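Coffee habits survey - group 2 report (Rochelle Waaka, Fletcher Tamihana)

We asked students how they get their coffee and what they pay. 305 replies, over 80 from first years. Most buy on campus, mainly from Timau. Price mattered less than the queue, which we didnt expect. 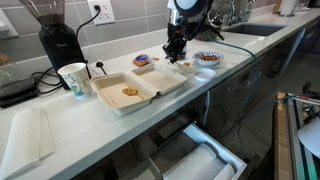
Home brewers spent less per week but drank more cups. Possible bias - the survey went out in December, exam time. Would ask agian in a quieter month. Thanks to Beverley Partington for checking the questions.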